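31st July – The company Arnberg has started to rent out its hand-held gripper kit to small teams that want to record sorting and tidying work. 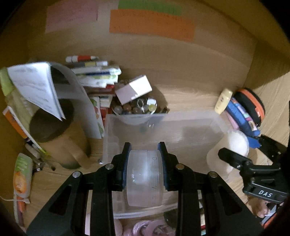
The kit comes with two grippers, a charger and a carrying case, and it costs 286 dollars for 10 days. The jaws have soft blue pads for a better hold on smooth things, and a frosted roll like the one over the clear bin can be held by its curved side. "Our testers learned it in one morning," says Hsiu-ying Ko, who manages the rentals.

Since June the firm has lent out 207 kits. Fatima Pillay of Ullitz liked the grip but found the handle a little heavy – a lighter one is planned.

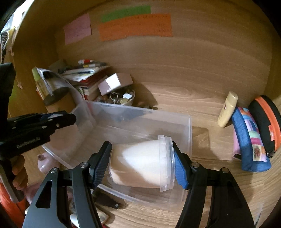 *A lidded tub of white material is held on its side above a storage box.*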